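Werkstattbuch, 26. November 2019
Projekt Villness, Tischbelegung Küche

Heute den hellen Holztisch für die Küchenaufgaben eingerichtet und zwei Belegungen durchprobiert. Ziel war eine Anordnung, die sich ohne langes Nachdenken wieder herstellen lässt, wenn jemand zwischendurch abgeräumt hat. Die alte Skizze aus dem Ordner Pudstead taugt dafür nicht mehr, da liegt alles in einer Reihe, und hinten kommt man schlecht an die Schalen.

Das Tablett bleibt vorne links. Der gelbe Kolben liegt schräg drin, von links oben nach rechts unten. Die Gurke kommt außerhalb hin, links auf den Tisch, quer.

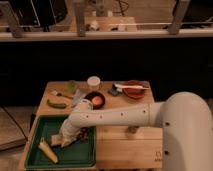
Maysoun Nseir
Werkstatt und Materialausgabe

Zur hinteren Tischhälfte: Die weiße Dose mit Deckel steht nahe der Hinterkante, davor die dunkle Schale mit dem orangen runden Teil. Hinten rechts das rotbraune Geschirr, das weiße Gerät mit dem langen Stiel quer darüber. Das Gerät mit dem dunklen Griff kommt hinter die Gurke, schräg. Ich hatte es zuerst parallel zur Gurke, aber dann greift man beim Aufräumen immer beides zusammen.

Aufbau von Hand, mit Liste: 13 Minuten. Beim zweiten Mal ging es schneller, da habe ich nicht auf die Uhr geschaut.

Die Liste selbst muss überarbeitet werden. "Gemüse grün" steht zweimal drin, einmal für die Gurke und einmal für das kleinere Stück. Vorschlag: nach Kiste benennen, also G1 und G2. In der Datei Karras sind die Nummern schon vergeben, die könnte man übernehmen. Der Bestand dort steht bei 2,833 kg für die ganze Küchenkiste mit Deckel, gewogen ohne Tablett. Nachwiegen, sobald die neuen Teile drin sind.

Zweite Belegung, gleicher Tisch, gleiches Tablett. Unterschiede zur ersten vor allem hinten in der Mitte und vorne rechts. Die dunkelroten Früchte sind mit dabei, dazu ein kleiner beiger Klotz links oben im Tablett. Die Früchte gefallen mir dort gut, der Klotz weniger. Für den suche ich noch einen Platz, an dem man ihn auch von der anderen Tischseite bemerkt.
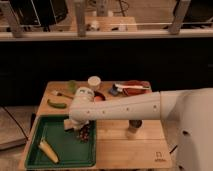
Belegung mit roten Früchten und beigem Klotz, gelber Kolben im Tablett.

Vor der weißen Dose steht bei dieser Belegung etwas Weiß-Grünes, Zylindrisches, rechts davon die kleine dunkle Schale mit rosarotem Inhalt. Das ist hinten recht eng. Wenn man die Dose anheben will, muss man über die vorderen Sachen hinweg. Eine Handbreit mehr Abstand wäre besser, Platz nach rechts ist da.

Das kleine blaue Teil vor dem rotbraunen Geschirr ist auf der Liste gar nicht geführt. Nachtragen.

Aufräumen: Reihenfolge von hinten nach vorn, Schalen zuerst, Tablett zuletzt. Kleinteile in die flache Kiste, sonst rollen sie im Regal herum. Die Kiste Grirkstead ist dafür zu tief, die nehme ich für Besteck und Schaber.

Offen:
Liste korrigieren (G1/G2, blaues Teil)
10 Klebepunkte für die Standplätze zuschneiden, matt, nicht glänzend
Abstand Dose zu Vorderreihe ausmessen und eintragen
Ersatz für den Kolben erst im Dezember bestellen, der jetzige reicht noch
Tischplatte feucht abwischen, Reiniger ist fast leer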